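Clidik Skurkach Drain Auger Review: Eight Months of Hair

I own an old house with original drains, two long-haired teenagers and a dog who is bathed more often than he would like. Our bathtub clogs the way other people's mail arrives. After paying a plumber $192 for a visit that took less time than the paperwork, I decided to buy my own drain snake, and I have now had the Clidik Skurkach for eight months.

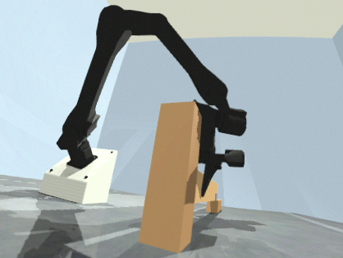
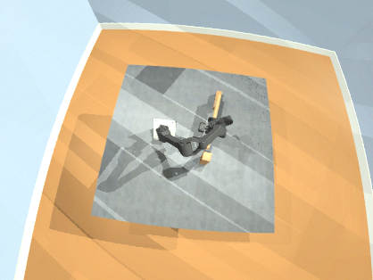

What you get

The Skurkach is a drum auger with 30 feet of cable, a hand crank, and a square fitting on the back so you can run it from a cordless drill. It cost me $60 at Nellelero, which put it in the awkward middle of the shelf. There were cheaper ones that looked like party favors, and there was the Görtz, which cost twice as much and came in a metal case with its own little padlock. I have never worried about anyone stealing my drain snake.

In the box you also get a pair of gloves, one spare set screw and an instruction booklet. The gloves fit my younger kid. The booklet covers the drill attachment in great detail and says almost nothing about how to tell when you've reached the clog, a subject I would have enjoyed reading about.

How it works on a tub

The trick with a bathtub is to skip the drain and go in through the overflow, the round plate up under the faucet. Two screws and a linkage come out, and then the cable has a fairly straight shot down to the trap. The head on the Skurkach is small enough to make the turn without an argument. You feed cable until it stops, lock the set screw, crank clockwise, and push a bit at a time.

When it hits hair you can feel it. The crank goes from loose to gummy, and after a few more turns you pull back slowly and meet something you'd rather not describe to guests. First try, I had the tub draining at full speed in 30 minutes, and a good part of that was looking for the second overflow screw under the bath mat.

Kitchen sink next. Grease is a different animal, and the small head tends to poke a hole through it and come back looking pleased with itself. I got the sink running, then it slowed down again before the month was out. I ended up taking the trap apart and cleaning it into a bucket, like I should have in the first place. I don't hold that against the tool much.

I have not used it on a toilet and you shouldn't either. Bare cable scratches porcelain. Get a closet auger, they're cheap and they have a rubber sleeve for exactly this.

About that drill attachment

It works. It also turns a quiet, slightly disgusting chore into a loud one where the cable can kink before you've had time to let go of the trigger. I did this once, on the laundry standpipe, and there is now a permanent bend in the cable a few feet from the head that catches every time it goes back in the drum. If you use a drill, keep it on the slowest speed and keep very little cable exposed between the drum and the pipe. Or use the crank. I use the crank.

Things I don't like

The set screw loosens. Not every time, but often enough that I've learned to check it before I start turning, otherwise the drum spins merrily while the cable sits there doing nothing.

The drum holds water. There's a drain hole in the bottom, but it's tiny and hair finds it. I pull all the cable out, wipe it down with an oily rag and leave the thing upside down on newspaper overnight. The one time I skipped this I got rust spots and a smell that had my wife asking about the dog.

The handle is a hard plastic grip with a seam right where your palm goes. A wrap of hockey tape fixed it.

Should you buy it?

For tubs, showers and bathroom sinks, yes. It has saved me at least three plumber visits, though I'd still call one for a main line, or any clog that backs up in two places at once. If you have one short bathroom sink that gets slow once a year, buy the plastic barbed strip by the register and spend the difference on lunch.

Four stars. It would be four and a half with a better set screw and adult gloves.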